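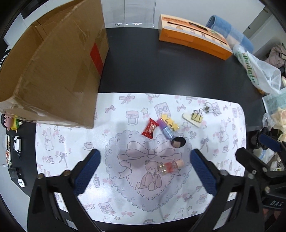 How do you sort a table full of random small stuff when you only have one box??

Posted by Hegyi_household, December 25, 2019

Ok so long story short, my kitchen table has become the place where everything lands. Started with one grocery bag, now it's candy, hair clips, kids' bits, a towel, fake flowers I was going to do something with, food cartons, plastic wrap off who knows what. We have people coming over and I need the table back.

I've got one big cardboard box, used, tape is kind of creased but it holds. Got it open on its side on the table right now. Plan was to just sweep it all in and deal with it later but my sister says that's how she ended up with 7 "later" boxes in her garage that she's never opened. Fair.

What bugs me is the tiny things. The big stuff I can find a home for. But one candy, one yellow star clip, a little tube with a purplish cap... they don't belong to any pile. If I throw them in a big box they go straight to the bottom and I never see them again. My daughter will ask for that clip in an hour, guaranteed.

Also is it worth it to save the plastic bags? I have so many. And do I put the mat away or leave it on the table, the top is black and shows every scratch so I kind of want it there.

Not looking to spend real money. I saw the Bilolix drawer trays but the set was more than I want to pay for something that holds hair clips. Thanks in advance, typing this fast, dinner's on.

Szabolcs Csonka

Been there. Do it in this order, takes me 9 minutes on a bad day:

Trash first. Crinkly plastic, wrappers with nothing in them, bags with holes. Don't sort it, just get it off the table.

Then fabric. Towels and clothes go on a chair, fold them after. They take up half the space and make it look way worse than it is.

Then food. All of it to the counter next to the cabinet, cartons too. Check if they're opened. Opened ones get a clip or get eaten.

Now you're down to the small stuff and it won't look so bad. Push it all to the middle of the mat so you can see it. Small things get a small container, thats the whole trick. A mug, a jam jar, the lid of a shoebox. Do NOT put them loose in the big box. I lost a house key that way for an entire winter and it was under a flap the whole time.

Big box: stand it up before you load it, if it's on its side everything slides to the open end and you get it in your lap. Run a new strip of tape on the bottom too, old tape lets go once there's weight on it. Old shipping labels, peel or cross out if the box is leaving the house.

What goes in it is only stuff that lives in another room. Carry it around, drop things off, come back with it empty. If it isn't empty it isn't done. That's how you don't end up like your sister (sorry).

Mat: leave it. Wipe both sides, crumbs get under there and that's what scratches a dark top, more than the dishes do.

Bags: keep 7 or so, stuff them in an empty tissue box, recycle the rest.

Gasik_mom

agree with most of that but I'd skip the jar for hair things. Jar = dump it all out every time you want one clip. Get a piece of ribbon, hang it inside a cabinet door, snap the clips on it. Kids can see them and grab one. Mine did it on their own after maybe a week, no nagging.

candy goes in a bowl where guests can reach it, problem solved by tonight lol

Fake flowers: if you can't say what they're for by New Year's, donate. I had a bag of them so long they faded. And if they're dusty, shake them in a paper bag with some salt, then tap it off outside. Works on the fabric kind, not sure about plastic.

skevham200

just put it all in the box. tape it. write december on it. if you haven't opened it by summer toss it

Hegyi_household

Update, did Szabolcs's order minus the tape because I can't find the tape. Trash and towel are gone already and it's a huge difference. Skevham I love you but no, that's exactly the garage thing.

Trying the ribbon tomorrow. One thing, does the ribbon need a hook or will a stick-on strip hold it? The cabinet doors are the shiny kind and I don't want to drill.

Gasik_mom

stick-on is fine, clips weigh nothing. Wipe the door with rubbing alcohol first and let it dry all the way or it'll be on the floor by morning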